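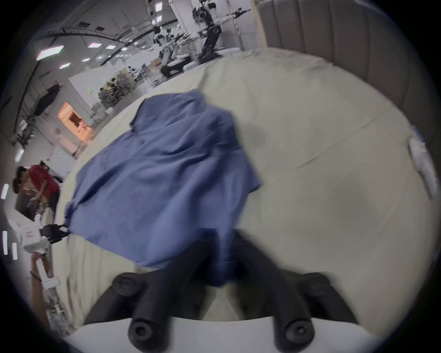 Evelien Verschueren asked that the previous minutes be corrected before adoption. The metered volume for the Brendside bore should read 1,263 kilolitres, and the figure of 1,156 belonged to the quarter before. The correction was accepted and the minutes were adopted as amended.

Item 2 – Water supply, Brendside and Brarbridge

Consumption at Brarbridge was 476 kilolitres for the quarter. The meter at the lower paddock has been read by hand since September, as the logger there no longer holds its settings. Claeys has quoted for a replacement logger and a new isolating valve. The quote does not include trenching.

Discussion followed on whether the valve should go on the tank side or the road side of the meter. The tank side was preferred, so that the meter can be changed without draining the line. Claeys to be asked to requote on that basis.

Pressure at the top standpipe remains low in the early evening. Members on the Plemesum track reported that flow drops off by 6 pm and recovers after 8 pm. The pump curve was tabled. It was noted that the present pump is working near the end of its range when both troughs are filling.
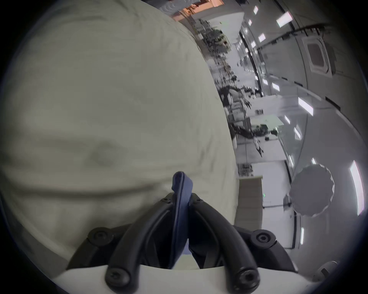 Two options were put. The first is to fit float valves with a slower fill rate at both troughs. The second is to move trough filling to the overnight period by timer. The second is cheaper but needs power at the Plemesum end, and the nearest supply is 352 metres away. The meeting favoured the first option, subject to price.

Item 3 – Access and easements

The easement plan for Brarbridge shows the old pipe alignment. A revised plan is to be lodged once the centreline has been pegged. The gate at the creek crossing is to stay unlocked on meter reading days.

Item 4 – Charges

Connection charges unchanged. Up to three instalments will be accepted on the annual levy, on written request.

Actions

E. Verschueren – requote from Claeys, including trenching as a separate line.
E. Verschueren – prices for two float valves.
Secretary – revised easement plan.

Meeting closed 9.10 pm.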